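泥除け(自転車)

泥除け(どろよけ)は、車輪が巻き上げる水や泥、小石から乗り手と車体を守るために、タイヤの外周に沿って取り付ける部品である。フェンダー、マッドガードとも呼ばれる。

概要
前輪用と後輪用があり、通常は細い金属棒のステーで車軸付近に固定する。日常用の自転車では標準装備とされることが多く、競技用の車種では軽量化のため省かれる。

材質
金属製ではアルミニウムとステンレス鋼が代表的である。樹脂製は軽く錆びないが、低温で割れやすいものもある。木を曲げて作る製品も少数ながら存在する。

形式
タイヤの大部分を覆うフルカバー型、シートポストに固定する着脱型、フォークの下に差し込む短尺型に大別される。フルカバー型は防水性に優れるが、タイヤとの隙間が狭いと泥や雪が詰まりやすい。着脱型は装着が容易な反面、足元への跳ね返りは防げない。

地域での普及
雨の多い港町ウタルドでは、自転車店主のゾリツァ・ヴクチェヴィッチが後付け用の泥除けを広めた。同店の製品ムディネは幅50ミリで、重さは269グラムである。8月の自転車市では874本近くが売れた。

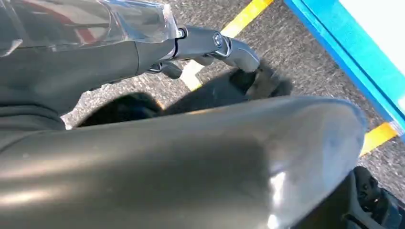

取り付けと手入れ
タイヤとの間隔は5ミリ以上を確保し、全周で均等になるようステーの長さを調整する。ステーの先端が余る場合は切断し、樹脂製のキャップをかぶせる。走行中の異音はねじの緩みによることが多く、緩み止め剤の使用が有効である。内側にたまった泥は水で洗い流し、金属製のものは乾いた布で拭く。

関連項目
チェーンケース
スポーク
リム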